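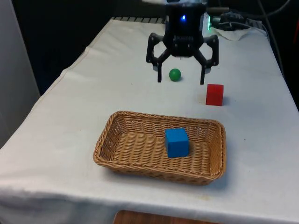

# Bring back the boring support act

I went to see Granström in May, at the old picture theatre that now calls itself Vosalon, and I got there at seven because the ticket said seven. The support act came on at half past. He was a bloke with a nylon-string guitar and a harmonica rack that kept slipping, and he played to me, the bar staff and a couple having a quiet argument beside the cigarette machine that hasn't held a cigarette since I was at school.

He wasn't very good. I had a lovely time.

By the time Granström walked out, the room had filled and everybody was in a fine mood, having spent the early part of the evening at dinner. They'd skipped the support, as most people do, and they'd have told you they'd missed nothing. I've come around to thinking they missed the part of the night that pays for all the other parts.

My first proper gig was in a hall that smelled of floor polish and wet wool. I was 13. The headliner was a regional blues outfit called Skumthorpe, long gone and not much mourned, and before them came a young singer by the name of Žydrūnas Vītola, who'd been given twenty minutes and used up nine of them tuning. He had one song about a ferry. I have forgotten every note Skumthorpe played, though I remember they played them at great volume. I can still sing you the ferry song, and at family gatherings I've been asked to stop.

Žydrūnas went on to make six albums, four of them worth your while. He told a radio host once that he learned everything from being ignored. You try a joke between songs and it dies, so the next night you tell it faster. You learn which songs can be heard over a coffee grinder. There isn't a bedroom in the country where you can practise that, however good the microphone.

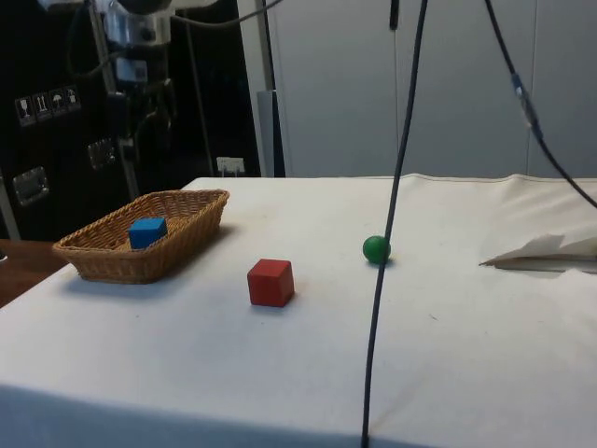 ## The tour package and other crimes

What we get now, more and more, is the package. The support act is on the same label as the headliner, has the same manager and quite often the same haircut. Their slot has been bought for them, or swapped for something, and their set has been trimmed so it won't frighten anyone who's come for the main course. They're perfectly competent. They thank the city by name, reading it off the floor.

Or we get no support at all, and a playlist. I paid 100 dollars last winter to stand on concrete for an hour and listen to somebody's favourite songs through the house speakers. I own some of those songs. I could have stood in my kitchen.

I do understand the sums. A friend of mine books a room that holds 750, and when I put my case to her she looked at me the way you'd look at a man proposing to bring back the horse. A local opener has to be paid, fed, mixed and found somewhere to leave a coat. They bring 19 people, all of them on the guest list, all of them cousins. If the headliner's crew is running late, the opener's soundcheck is the first thing to go, and then they sound terrible and the reviews say so.

Fine. Pay them anyway. The fee she quoted me was less than the room makes on chips.

My modest proposal is that any touring act playing a room bigger than a pub should have to take somebody from within an hour's drive, chosen by the venue, and that this person should be a bit wrong for the bill. Put a choir in front of the metal band. Put the accordion player in front of anyone you like. I once saw a spoken word artist open for a wedding-reggae group, and the crowd hated her for ten minutes and then wouldn't let her leave.

As for the rest of us, we could turn up. I know about the babysitter and the parking. I know the noodle place stops serving at eight. But the doors are open, the bar has no queue, and you can stand wherever you please, including right at the front, where the singer will be so startled to see you that he may well forget his second verse.

The man with the slipping harmonica rack goes by Jono, just the one name. He was selling discs out of a shoebox afterward and I bought one. It's not great. Track four is getting there.

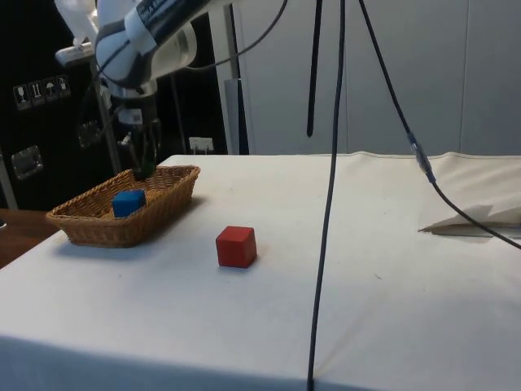
*Blue cube in the basket, red cube on the cloth.*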